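Speaker notes – "Who Fixes It at Two in the Morning?"
Leonie Schwerdtfeger, 4 August 2024
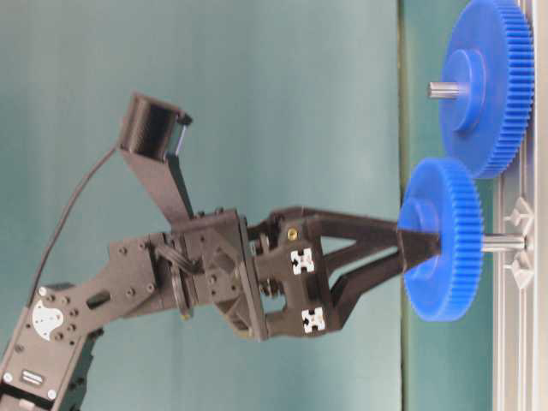 Start with the sales line: the arm takes over the dull part and people move up to better work. I've heard it at every plant I've visited, Oltora included, and I want to know what "better" means on the late shift. Let them look at the slide for a bit. A small blue gear in the gripper, a larger one already on the base, not much of a gap between the teeth. Ask who in the room has put gears together by hand. Ask what they felt for when the teeth met. Wait for answers, don't rush this.

Then Oltora. Gearbox line, 25 people before the arms, 14 on it now. Management says no one was let go. True, but 4 took early retirement and the rest went to packing, at the same pay and with less say over their day. Duangjai Somboon did assembly for years. Her job now is to clear faults and press resume. She told me she used to go home tired in the hands and now she goes home tired in the head.

Pause.

The 1,000 units a shift figure. Careful here – that was a target, and it got repeated until people took it for a result. I asked for the June numbers and was sent a brochure.

Lertchai will say from the floor that the wrist injuries went down. He's right, say so. I'd still like to see what replaced them.

Training: two mornings, mostly slides. The people who knew when a gear was seating badly weren't asked to help set up the cell. Araceli Villalobos offered twice.

If time is short, skip the cost section and go to the three questions for your own plant:
Who can stop the arm without asking?
Who gets called when it stops by itself?
Is that in their pay grade?

Leave the questions up during the discussion. Jaruwan has the microphone.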